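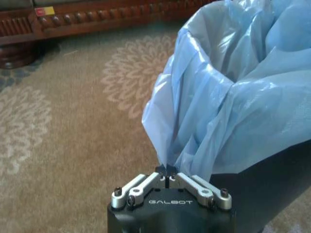 Wuriddale, 10/18/18

Bins. Somebody has to do them. At the Mnguni guest house in Wuriddale, that somebody is now sometimes a robot.

Look at the black fingertips. They pinch one twisted corner of a blue bag, and the rest puffs out over the bin. Easy for you — hard for a robot! A bag is thin and floppy and never the same shape twice. A cup stays cup shaped. A bag dosen't.

So how does it know where to pinch? Practice. Lots of it. The robot had 680 goes at bin bags before it was let near the guest lounge, with its flowery carpet and carved furniture.

What about the people who work there? Calum Morrison has cleaned at Mnguni for 8 years. He used to change up to 2000 bags in a busy December. Bad for the back, all that bending. Now he does fewer bins and more of the jobs he likes — fixing wobbly chairs, chatting to guests. But he had to learn new things too. How to stop the robot quickly. How to tell it which room is next.

Was everyone happy? No. Two of the cleaners worried they would lose thier hours. The boss had to sit down with them and agree what would change and what wouldnt. They kept their hours, and both are learning to run the robot now.

Try this at home: change a bin bag using only one finger and thumb. Time yourself. Then ask a grown up to have a go.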